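Chapter 4
Open Shelving and Small Stores

Most small stores begin with a trolley and whatever needs putting away. At the Raleck office in Dodport, Urmila Chaudhary started with one wire unit on casters and a stock list of roughly 200 lines.
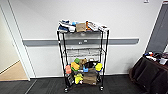
Two questions come first: what is used daily, and what can wait. Heavy goods go low – light boxes may go higher. 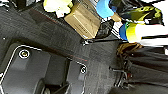
Section 4.1 deals with sorting. Labels are left until section 4.2, when every item has a shelf.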